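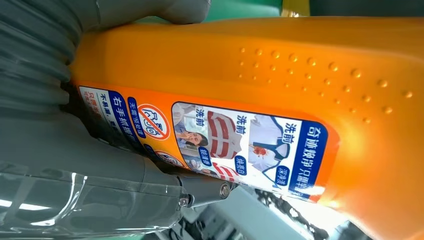
The orange bottle, with its three "before" pictures on the label

Stains, and the shelf of shame

By Fotini Christodoulou
5 Aug 2018
4 minute read

So I finally turned out the laundry shelf. I'd been putting it off since November (yes, November) and what pushed me over the edge was opening the cupboard to get a peg and having a box of soda crystals land on my foot. Enough!

We moved into the Mumbridge flat with one bottle of washing liquid and a bar of soap, and I couldn't tell you how it grew into what I pulled out this week. Three half-used boxes of powder. A stain pen with no lid. Something in an unlabelled jar that I think my mother made up for me and which smelled strongly of vinegar. A packet of colour catchers that had gone stiff. And right at the back, the orange bottle.

I'm very fond of the orange bottle. I got it from the little Chinese supermarket by Zollbridge station, the one with the good frozen dumplings, and I bought it purely on the strength of the packaging. I can't read Chinese, so I had to ask my neighbour what it said, and the big white writing on the dark blue bit is something like "miracle clean, just one step". Miracle clean! I've had stain removers that wanted more steps than a flat-pack wardrobe, so I was sold.

What I like best is the little row of photos. Each one is marked "before washing", and there's a white collared shirt with a great reddish-brown splodge down the front (dinner, I hope), a red and white stripy top, and a dark-haired woman in pale clothes with her hand up near her face. I've decided she's just noticed what she's spilt. The badge under the stripy one says "renewed bright white", which I find very cheering when I'm standing there at eleven at night with a school shirt.

There's also a red circle with a line through it, and inside it a drawing of what could be a hand or could be a pot of some kind. My neighbour was busy with her shopping by that point and I didn't like to keep her, so I treat it as a general warning. Gloves on, don't mix it with anything, keep it up high.

And it's got those raised bumps on the side, which more bottles should have. My hands are always soapy when I'm doing this and I've dropped many a smooth bottle into the sink.

Anyway, the method, for what it's worth, because I do get asked. I scrape off whatever can be scraped with the back of a spoon. Then a cold rinse from the wrong side of the fabric, so you're pushing the stain back out the way it came. Then a bit of stain stuff dabbed on with an old toothbrush, left for a while, and into the machine with everything else. I always try it on an inside seam first after what happened to the green linen dress. Then I check before it goes anywhere near the tumble dryer, because once you've baked a stain in you may as well start calling it a pattern.

Gravy, fine. Grass, mostly fine. Turmeric I've given up on completely and we now own two yellow tea towels that used to be white.

As for the shelf, I gave it a wipe down and put in one of those Edix baskets, the shallow sort with handles. It cost me up to 50p more than the flimsy one and I do not regret a penny. Stain things live in the basket, powder goes in a tub with a scoop, and pegs are now on a hook by the door where they can't cause injury. The mystery jar has gone. Sorry, Mum.

I've still got the airing cupboard to face. There's a duvet cover in there I don't recognise at all.

Comments

Magsy
Try turmeric on the line in full sun! Leave it out all afternoon. My curry apron went from bright yellow to nearly cream.

Fotini
Ooh, I will if we ever get a full afternoon of it. Thank you!

P. Dunmore
What was in the jar? My nan swore by vinegar and washing up liquid.

Fotini
Mum says vinegar, lemon and "a bit of something". She won't say what the something is.

tealeaf82
Is that the supermarket next to the key cutting place? I go in for noodles and come out with a whole bag of things I can't read. Will look out for your orange bottle.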